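Setting up your mentor circle in Jistbridge

I run the diversity and inclusion circles at Drileck, and I've set up 12 of these now, so steal my order!

1. Open Circles, tap New, and give yours a plain name (mine was "First in the Family").
2. Set the size. I cap mine at 15 so the quiet folks get a turn.

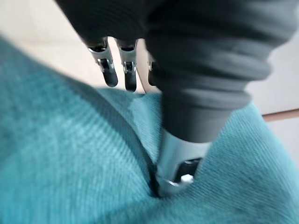

3. Turn on Private Stories before you invite anyone.

Caution: switching it on later won't hide older posts. I learned that one the hard way.

4. Type in your join code (ours is 2053) and send the invites. I like Sunday evening for this, when inboxes are calm.
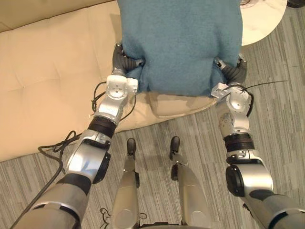

Can people join without sharing their background?
Every profile question is optional, so they can leave the whole page blank and still get matched with a mentor.

5. Hit Publish, then say hi in the circle first.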